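In praise of the town repair night

By Ailsa Buchanan
3 Oct 2024

Print this page | E-mail this to a friend

My mother's kitchen radio died in August, and I was so cross about it that I nearly drove straight to Wormont and bought another one. What stopped me was a card in the library window. "Repair night, upstairs, bring it in and sit down with us." So I brought it in and I sat down, and I have been back every time since, and I would like to tell you why I think every town the size of Sinstead ought to have one of these, and have it soon.

The radio first. A retired bus mechanic took the back off, handed me the screwdriver and told me to carry on. I had never opened a radio in my life! The cord had worn through just inside the case, in a spot you could cover with your thumb. It took us most of an hour, and a good part of that was me dropping the same screw. It plays again. It still gets the ball game better than my phone does.

I know what people say about fixing old stuff, because I used to say it myself. It costs more than a new one. You can't get the parts. The new one will use less power anyway. Some of that is true some of the time, and I don't want to pretend otherwise. There is a toaster in my garage that I will never win against. But we have gotten into the habit of saying it about everything, before we have even looked, and I think that habit costs us a lot more than the price of a toaster.

It costs us knowing how our own things work, for a start. My grandfather could strip down a lawn mower on a sheet of newspaper and have it back together by lunch. He wasn't an engineer, he sold shoes. He had been allowed to watch when he was small, and then allowed to try. My own kids have grown up around sealed boxes, and when a sealed box stops working the only thing to do is ask a grown-up for money.

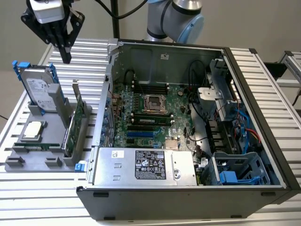
Put a child in front of something with the lid off and watch what happens. The questions don't stop. What does that do? Why is that one bigger? Can I touch it? (Sometimes the answer is no, and that is a good lesson too.) My younger one now wants to know what is inside the dishwasher, and I have had to be quite firm.

Hashini Weerakoon, who started our repair night, keeps a notebook of everything that comes up the stairs. When I asked her last month, she had 130 entries in it. Lamps, mostly. Lamps and zippers. She says almost 42 of the lamps needed a new plug or a new switch and nothing else, and I think about that number every time I pass the dumpsters behind the Urquhart apartments, where there is always, always a lamp.

What would it take for your town to have one? Less than you'd guess. Ours uses a room that was sitting dark in the evenings anyway. The town put up 1000 dollars in the first year, and most of it went on a decent sewing machine, safety glasses and an outlet tester. People bring their own tools and guard them like dogs. There is coffee, and it is bad.

I would like to see the town go further. I'd like the transfer station on Trosen Road to set aside a shelf for things that are nearly fine, so that people who can fix them may take them. Right now you can be told off for lifting a chair out of the pile, and I have been, twice. I'd like the high school to bring back a shop class that covers small appliances and hems along with birdhouses. And I'd like the stores that sell us these things to sell us the little parts as well. I once tried to buy a vacuum cleaner latch, a bit of plastic the length of my finger, and was offered a vacuum cleaner.

None of this needs to be done in a scolding way. That is what I love most about those evenings - there's no lecture. A man came in with his late wife's hair dryer and didn't have to explain himself. Two teenagers fixed a skateboard and then stayed to help carry chairs. I have lived in Sinstead for 15 years and I met more of my neighbors this fall over a box of fuses than I had in all the time before.

Go through your closet tonight. Pick the thing you've been feeling bad about and bring it up the stairs. Bring cookies if you can, too, on account of the coffee.

Print this page | E-mail this to a friend

Reader comments (4)

mapleside_deb
Loved this. I have a mixer from my wedding that hums but won't turn. Is that the kind of thing they'd look at or is it too heavy for the stairs?

R.T.
Nice idea but try finding a belt for a washer older than my daughter. I spent three weeks on it and gave up. The stores part is where the real trouble is.

Ailsa Buchanan
Deb, bring the mixer! There's an elevator around the back, next to the book drop.

oldporch
I'm the guy with the skateboard kids. They're my grandsons and they have now taken apart my doorbell.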